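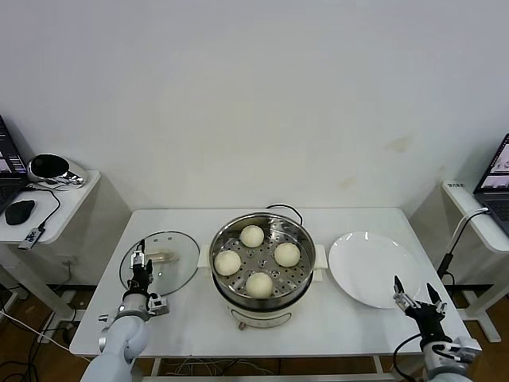
Serving Steamed Buns from an Electric Steamer

Print this page | E-mail this page

Switch the steamer off at the base and wait three minutes before serving. Lay the glass lid flat to one side, handle up, and set a round plate on the other. Lift the buns out singly, gripping each low on its sides.
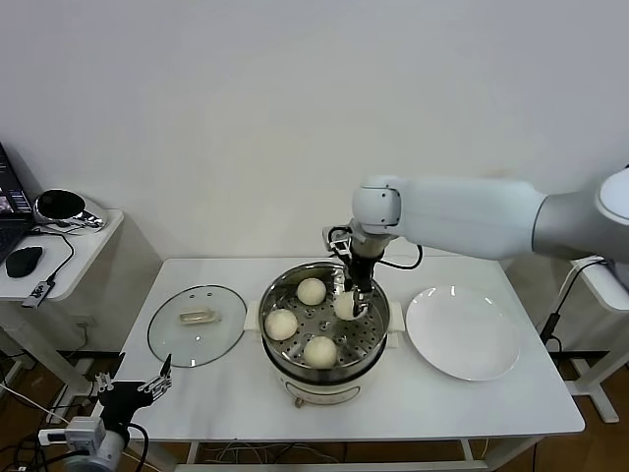
Felista Mwakyusa asks whether the buns may be left in the basket until guests are seated. They may, for up to 20 minutes, with the lid on.

Keep the table clear of anything not needed for serving -- the cord should run behind the pot.
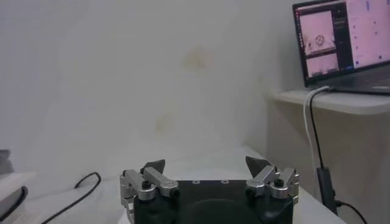 Ro-un Gil
Catering Instructor, Puvbridge

Arrange the buns on the plate with a little space between them. Do not stack them.
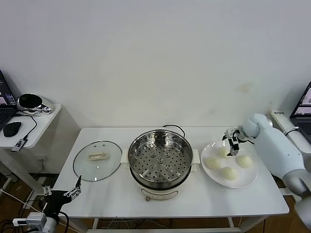 Could the same method be used for filled buns? wrote a reader in Dondport. It could, allowing 2 further minutes of standing time.

Print | E-mail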